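The Brernthorpe Equipment Reuse Office has published its results for the program year. This thread sets out what was received, how desktop computers are taken apart and sorted, and what residents should do before bringing one in. (1/12)

The office received 1,733 desktop computers from schools, clinics and private households. Of these, 1,165 were returned to use, either whole or after parts were replaced. The remainder were dismantled for parts or sent to the metals recycler at Canano. (2/12)

Every desktop follows the same path. It is logged at the counter, given an intake number and placed on the shelf for its week. Storage drives are dealt with first. A computer does not move to the parts bench until the log shows that its drives have been erased or removed. (3/12)

At the parts bench the tower is laid on its side and the side panel is taken off. Staff work from this position because everything inside can be reached from above. The slotted aluminum benches were installed at the Palma Street workshop last September. (4/12) 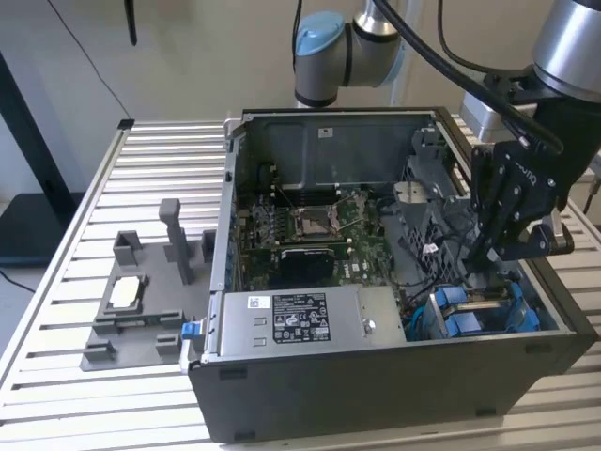
Desktop tower with a Dell motherboard, side panel off, at the parts bench. The CPU socket is empty.

Processors are stored apart from their boards. Once a processor is out, the retention bracket and lever stay with the socket, and the board is handled by its edges. Bare sockets are easily damaged, and a board with bent contacts cannot be offered for reuse. (5/12)

Memory is tested in matched pairs where possible. Modules that pass are bagged, labeled by capacity and held in the numbered drawers. Modules that fail are not tested a second time. (6/12)

Power supplies are never opened by this office. Each unit is checked against the rating on its label and run under load for 20 minutes. A unit with a missing or unreadable label goes directly to recycling, whatever its condition. (7/12)

Plastic drive carriers are among the parts most often requested. Many donated computers arrive without them, and a replacement drive cannot be properly seated in some cases until the correct carrier is found. Residents who remove their own drives are asked to leave the carriers in the computer. (8/12)

The same applies to fan shrouds and side panels. A computer that is missing its shroud may run too warm for daily use and will usually be set aside for parts. Loose screws may be taped inside the case in a small bag. (9/12)

Before bringing in a desktop, please:
- copy any files you wish to keep
- sign out of all accounts
- unplug and bring the power cord
- remove discs from the optical drive
- leave the case closed, unless you have already taken the drives out
Monitors, printers and laptops are received at a separate counter and have their own form. (10/12)

Households may bring up to nine computers per visit without an appointment. Schools and businesses should write to the office in advance so that shelf space can be set aside. Receipts are issued at the counter and cannot be mailed afterward. (11/12)

Intake records for the year were kept in the Dudeo inventory system, which replaced the paper ledger. Hina Bangash, Supervisor of Equipment Reuse, thanks the residents and schools of Brernthorpe for their donations. Questions regarding a computer already donated should include the intake number printed on the receipt. Published Jul 26, 2023. (12/12)

© Brernthorpe Equipment Reuse Office | Contact | Accessibility | Back to top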